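Setting Up a Shelf Bay for the Skustero Picking Arm

2023-06-07
By the Fultport workshop team

This page covers how we dress and calibrate one practice bay for the Skustero arm. It assumes the arm is already bolted to its Gilten base and passes its power-on check. If it doesn't, start with the base page in the list at the bottom.

The arm handles boxes and cans well. Snack pouches are harder. They lean, they slide into each other, and the front face changes shape when you touch it. Most of the faults logged on this cell since November came from a badly dressed bay.

1. Park the arm

Send the arm to its rest position and switch the cell to manual. Wait for the amber light before you reach into the shelves. Hang the lockout tag on the base, even for a quick job.

2. Check the shelving

Push on each upright. If it moves, tighten the feet. Then check that every shelf is seated in its slots on both sides. A shelf that sits one slot low at one end will pass a quick look and still throw off every pick on it. The cell is set for a clear height of 300 mm between shelves, and the arm needs 40 mm of that above the tallest pack.

3. Dress the shelves by hand

Use real stock with the real price labels and signs clipped on. The arm will meet those in a store, so it should meet them here. Place each pouch with two hands, one at each lower corner, and slide it into position along the shelf. Lifting by the top seal creases the film, and the camera reads the crease as an edge. 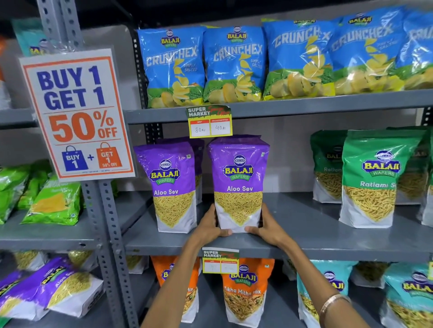 Keep one flavor together where you can, but don't make the bay too neat. A few packs should lean and a few can lie on their sides. We used to line everything up square, and the arm did very well in the workshop and poorly everywhere else.

Keep your sleeves back. Brushing a pack you have already placed is the most common mistake at this stage – check the row again before you move on.

4. Record the layout

Clear your hands and arms out of the bay, then run the layout scan from the panel. The scan should find every front-facing pack. If it merges two into one, slide them apart by a finger's width and scan again. Don't edit the outlines on screen. It saves a minute now and the next person has to redo the bay.

5. Set the grip

Load the pouch profile and set the closing force to 415. The number is a controller setting and has no unit. Crushed contents mean it is too high. If the pack slips when the arm turns toward the tote, go up in small steps and write the new value on the cell sheet.

6. Run a short test

Take off the tag, close the gate and run the arm at slow speed through the middle shelf only. Watch the wrist as it passes under the shelf above – the label strip there sticks out a little and is easy to clip. If the wrist touches it, stop the run and go back to step 2.

Once the middle shelf runs clean, do the top and then the bottom. The bottom shelf takes longest because the arm has to fold down to reach it.

Looking after the bay

Wipe the suction pads after each session and swap out any pouch with a torn seal. The wrist belt on our arm lasted 1,783 hours before it needed replacing, but check yours whenever the bay is redressed.

Related pages
Leveling the Gilten base
Replacing the Skustero wrist belt
Hayes controller: reading the fault log
Tote positions and gate switches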